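Zerbridge Arena Guest Access and Event Operations Program
Progress report to the Valthorpe Fund
Reporting period ending September 15, 2025

1. Purpose of this report

This report covers work completed under the second installment of the grant. It follows the headings in the reporting template. Items closed in the previous report are not repeated unless their status has changed.

2. Status by work package

Work package A, entry gates: complete, pending final sign-off.
Work package B, parking and arrival routes: in progress, behind schedule.
Work package C, wayfinding signs: in progress, on schedule.
Work package D, concourse and suite level: in progress, on schedule.
Work package E, staff training: first round complete.

3. Entry gates

The old turnstiles at the north and east entrances have been removed and replaced with 11 walk-through lanes. Ticket readers were supplied by Rastogi and are mounted on posts at a height that can be reached from a wheelchair. Each lane has its own power feed, so a fault in one reader does not take down the rest of the entrance.

The lanes have been used at both concerts and hockey games. Performance was acceptable at the concerts, where guests arrived over a longer period. At hockey games most guests arrive shortly before the start, and the east entrance still backs up onto the plaza steps. The cause is the bag check table, which sits too close to the readers. It will be moved outward to the edge of the canopy. A drawing has been approved by the building's fire safety consultant.

Mobile tickets failed to load for some guests during one concert. The fault was traced to the wireless network on the plaza, which shares a connection with the merchandise stands. The two have now been separated. Printed tickets continue to be accepted at all lanes.

4. Parking and arrival routes

This package is behind schedule. The resurfacing of Lot 2 was planned to finish before the start of the fall season, but drainage work took longer than the contractor allowed for. A collapsed pipe under the access road had to be dug out and replaced. The lot is open with temporary striping, and permanent striping will follow when the final surface is laid.

The accessible spaces have been moved to the side of the lot nearest the east entrance, and 23 spaces are now marked. The route from these spaces to the doors is level except for one curb at the bus lane. A ramp for this curb is on order. Until it is fitted, a portable ramp is put out by parking staff before each event and taken in after the last guest has left.

Rideshare pickup remains a problem. Drivers stop on Sakine Street instead of in the marked zone, and this blocks the buses. The city has agreed in principle to a no-stopping order on event nights. Signs cannot be ordered until the order is issued in writing.

5. Wayfinding signs

The sign survey is complete. Section numbers will be repeated at each stair landing, and gate letters will be replaced by compass names to match what is printed on tickets. Text size has been increased on all overhead signs. The first batch has been installed on the lower concourse and the second is in production.

One change from the approved plan should be noted. The hanging signs over the food stands were to be lit from inside. They have been changed to plain panels, as the ceiling wiring in that part of the building is due for replacement under a separate project. The difference in cost has been left in the package as contingency.

6. Concourse and suite level

The family restroom on the upper concourse is open. The quiet room is painted and carpeted, and furniture is due for delivery within the next reporting period. Handrails on the two steepest aisles have been extended to the full length of the stairs.

On the suite level, worn counters and small appliances are being checked as part of the room inspections. Items that pass are kept in service. Replacement is limited to items that fail, and those costs are carried by the arena's own maintenance budget - no grant money is used for them.

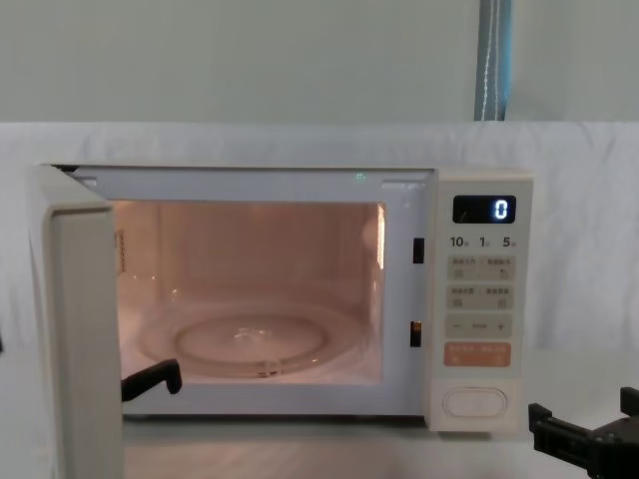 Countertop microwave, door open, with glass turntable in place.

Inspection sheets are held by the operations office and can be supplied on request.

7. Staff training

Ushers, gate staff and parking staff have completed the first round of access training. The session covers guiding guests with low vision, seating changes on the night of an event, and use of the evacuation chairs. Attendance was good among regular staff and weaker among those hired for single events. A shorter version will be given at check-in for that group.

8. Budget

Spending is within the approved total. Package B is over its line because of the pipe repair, and package A is under its line after the reader order came in below the quoted price. We request approval to move the unspent amount from A to B. No increase in the grant is requested.

9. Risks

Paving: cold weather may delay the final surface on Lot 2. If it is not laid before the first hard frost, the work moves to spring.
City order: outside our control. Staff will continue to direct traffic by hand.
Sign production: low risk. Panels are cut locally.

10. Next period

Move the bag check table at the east entrance.
Fit the permanent curb ramp.
Install the second batch of signs.
Open the quiet room.
Run the short training session at event check-in.

The next report will be submitted in February, with the package A sign-off attached.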